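One battery to run them all, says the box

My father's shed had a drill with a cord, a sander with a cord and an extension lead that was always in a knot. Mine has a shelf of chargers. I'm told this is progress, and on a wet roof or at the bottom of a long garden I suppose it is. But the bit of the cordless story I have never swallowed is the part about the battery "system".

You know how it goes. You buy a drill, it comes with a battery and a charger, and from then on every other tool in the same colour can be had as a bare body for a good deal less. Buy into the family and you save for life. Ineo says so on the side of every carton it sells. Meltari says much the same in a different typeface. The shop says it too, usually while walking you towards the big kit in the corner.

The big kit this spring was £499. For that you get a combi drill, an impact driver, a circular saw, a jigsaw, a torch and a bag that won't hold all of them once you've taken them out of the cardboard. It comes with two batteries. I would like to meet the person who drew up that list, as the torch is in there to make the pile look bigger and the jigsaw is the one from the bottom of the range.

I bought the Ineo kit in April and used it through a kitchen refit, a gate and a run of shelving in a box room with no straight walls. The impact driver is very good. I have no complaint about it and I'd buy it again on its own. The drill is fine. The saw is where the promise starts to go soft. On the small battery in the kit it will cross-cut studwork happily enough, but ask it to rip an old worktop lengthways and it slows, whines and cuts out. The answer, according to the leaflet, is a larger battery, sold separately. On the shop's website that larger battery cost more than a decent corded saw.

So the family saving has a catch, and it's a dull one. The bare tools are cheap and the batteries are dear, and the hungry tools need the dear ones.

Then there is how long they last. Ineo quotes "up to 500 charges", which sounds like a great many until you ask what state the battery is in at the end of it. The leaflet doesn't say. Meltari's leaflet gives no number at all, and I can't decide whether that's worse or more truthful. Both offer a 3-year guarantee on the tools if you register them online. The batteries are covered for less, and you have to turn to the back page to find that out.

What about adaptors? There's a lively trade in plastic shoes that let a Meltari battery sit on an Ineo tool. I tried one. The drill ran. The fit was sloppy, the fuel gauge stopped making sense and I didn't care to leave it in the saw. Both makers say it voids the guarantee – well, they would, but in this case I wouldn't argue.

My own advice is less exciting than the kit. Buy the cordless drill and driver, as a pair, from whichever maker feels right in the hand. Leave the torch. If you cut sheet material more than once a year, get a saw with a plug on it and put up with the lead. Sanders the same, and anything that sucks up dust. Store the batteries indoors over winter, part charged, and write the month you bought them on the underside in paint pen.

I still have the bag. It's full of plumbing bits.
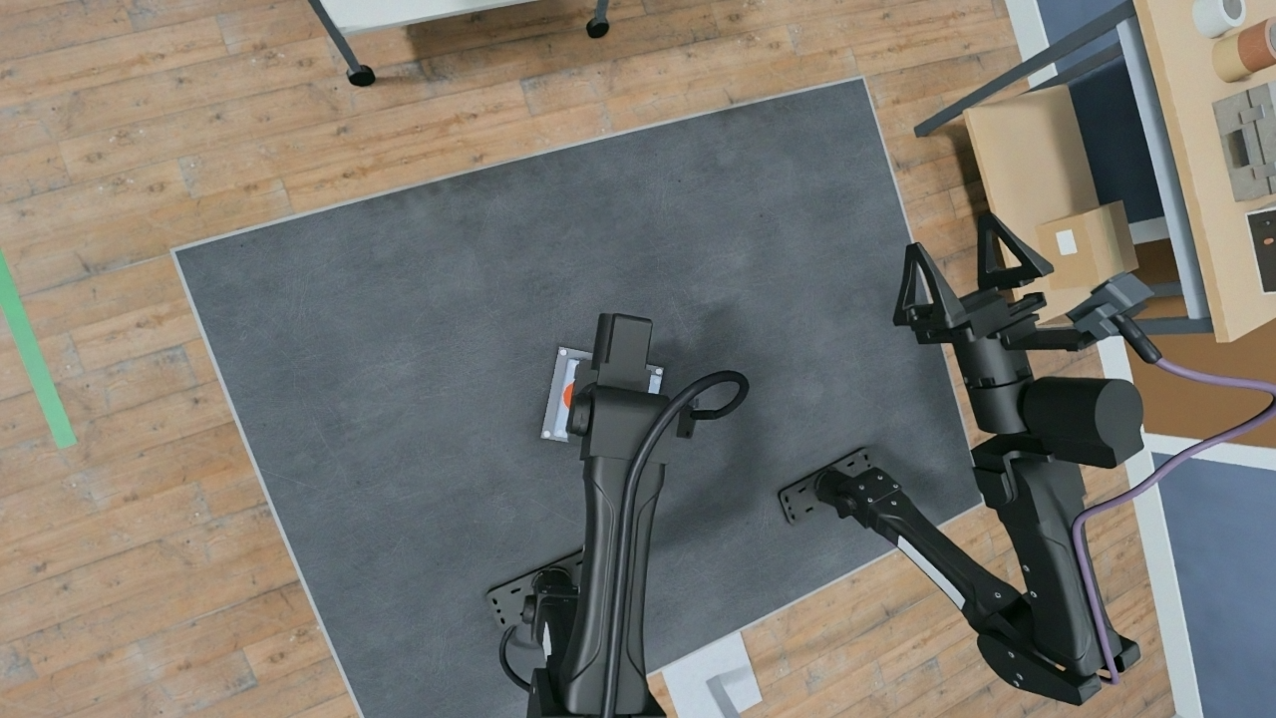

Zarkstead, 2/7/24

The tools in this feature were bought at full price and nothing was lent by either maker. Shim will look at corded circular saws next, starting with the cheap ones.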